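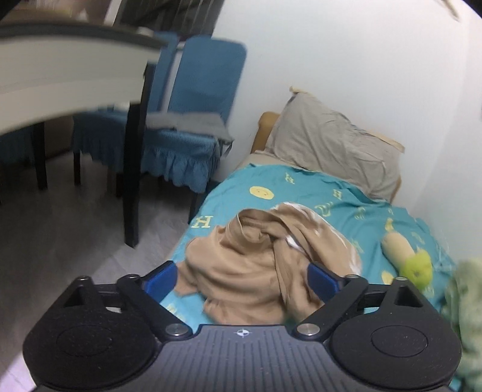
Emil Gruber wrote back after the October report that the totals looked fine to him but that he couldn't tell from them what the system was being taught. He asked for fewer charts this time, and for a plain account of which tasks are covered, which aren't, and what the money for the second half would buy. The report below follows that request.

Flivness, second progress report to Niltelik
24/12/2020

1. Where we stand

The project gathers examples of everyday household handling of cloth. An operator holds the gripper, carries out a task from start to finish, and the camera on the tool records it together with the opening of the fingertips. No robot is present in the homes. The recordings go to the learning group at Carker, where they are used to train a policy that will later run on an arm with the same fingertips.

At the close of this period we hold 3856 recordings. Of these, 2621 have passed review and been handed over to Carker. We rejected 667. The remainder is waiting for a second reviewer and should be cleared early in the new year.

Recording took place in 7 homes. All of them are lived in, and we go in with the furniture and bedding as they are. We ask people to leave things where they stand, pillows and toys on the beds included. A policy trained on bare mattresses did badly in the first trial at Carker when it met a printed sheet, and that trial set the direction for most of this period's work.

2. Tasks covered

Picking up a garment from a bed. This is the largest group. The garment starts out bunched, and the operator opens the fingertips on either side of a fold, closes, lifts, and moves it clear of the bedding. Shirts, sweaters, pants and small towels are all represented. Light garments on dark sheets are well covered. Garments close in color to the sheet are still thin.

Spreading a garment flat. Slower work, with several grasps per recording. The operator finds a corner, a cuff or a collar, pulls, lets go and moves to the next point. Collars have been the hardest part. When a collar stands up from a bunched shirt it looks like a good place to grasp, and in our reviewers' notes it is also the place where the fingertips most often take hold of two layers at once.

Moving a garment from a bed to a chair. Added in this period at Carker's request. The tool has to travel some distance and the view changes a good deal on the way, which the earlier tasks did not include. Chairs with cushions or long covers give more trouble than plain ones, as the tool can catch on loose fabric on the way in.

Folding once, in half. Started late. We have enough to check the procedure and too few to train on. It is the main item for the next period.

3. What we changed

The written instructions for operators went from nine pages to three. The old version tried to say how every grasp should be done, and operators ended up stopping mid-task to think about it. The new one gives the start, the finish and a short list of things that make a recording unusable. Everything in between is left to the person holding the tool.

Each recording now begins with the fingertips open and the garment in view. Earlier recordings sometimes began with the tool already closed on the cloth, and Carker could not use the first part of them.

Operators reset the garment between recordings by dropping it from shoulder height. Before that, people tended to arrange it by hand, and each operator had a habit. One always left the sleeves on top. With the drop, the starting shapes vary much more, and it takes less time.

We also began wiping the tool down at the start of each home visit. Lint gathers on the housings and the pads during cloth work. It does no harm on the housings, but on the pads it changes the grip, and we saw more slips late in a visit than early.

Review moved from one person to two. The first reviewer marks the start and end of the task and notes any fault. The second sees the recording without the notes. Where they disagree, it goes to a short call once a week. This slowed us down – the backlog mentioned above comes directly from it – but the number of recordings sent back by Carker has dropped to almost nothing.

4. Rejected recordings

The main causes, with the most frequent first:

Garment out of view for a long stretch, usually when the operator lifts high and the tool tilts.
Task not finished, or finished with the free hand.
Tracking lost. This happens mostly against plain white walls and in dim rooms, when the camera has little to hold on to.
A person or a document with a name on it in view.

The last group is small and the recordings are deleted the same day. The others are kept for now, as Carker has asked whether unfinished attempts could be useful in training. We have no opinion on that yet.

Lost tracking was the one that cost us the most in the Kettle homes. The bedrooms there are narrow, with the bed pushed close to the wall, and the operator has to stand at the foot or reach across. We now do a slow sweep of the room before the first task, and tracking has been better with it. In one home it made no difference and we moved the work to another room.

5. Equipment

Four hand-held grippers were in use. One was out of service for two weeks with a worn joint pin, which we replaced from stock. Fingertip pads wear faster than planned. Denim and towels are hard on them. The budget allowed one set per tool for the whole project and we have already used the second. A further order has been placed and is shown under consumables in the attached sheet.

The charging arrangement is still poor. Batteries last through a morning but not a full day, and operators have been driving back at noon to swap them. Two spare batteries per tool would end this.

6. People

Five operators are trained. One left in October and was replaced within the month. Training takes two days: one at our office with a folding table and a basket of clothes, and one in a home alongside an experienced operator. New operators' recordings are held apart until a reviewer has passed twenty in a row.

Fatigue is worth a mention. The tool isn't heavy, but holding it out over a bed with the wrist bent gets tiring, and the quality of the grasps falls off after two hours. We have set ninety minutes as the limit before a break. Operators asked for this and it has been kept to.

7. What Carker reports back

The current policy picks up a bunched garment from a bed reliably in rooms it has been trained on, and less so in rooms it has not. Printed bedding is no longer the main source of failures. What remains is depth: the policy sometimes closes above the cloth, or presses into the mattress and takes hold of the sheet along with the garment. Carker would like more recordings on soft mattresses, and some in which the operator grasps the sheet by mistake, lets go and tries again. We had been rejecting those. From January they will be accepted and labeled.

Soft toys on beds were raised as well. The policy has gone for the toy in place of the garment in several tests. We have plenty of recordings with toys lying next to the clothes, but in nearly all of them the garment is closer to the tool. Operators have been told to vary this.

8. Next period

Clear the review backlog.
Bring folding up to the same level as spreading.
Add three homes, at least one with bunk beds if we can find a family willing.
Record garments close in color to the bedding.
Repeat a portion of the bed-to-chair work in the evening under lamps. Everything so far was recorded in daylight.

9. Decisions needed from Niltelik

We ask for approval to move the unspent travel money to consumables and batteries. The total stays the same.

We also need an answer on whether the accepted recordings may be shared with a second training group. The families' consent forms allow it. The agreement with Niltelik doesn't mention it either way, and Carker has asked us twice. A reply by the middle of January would let us set up the storage before the new homes start.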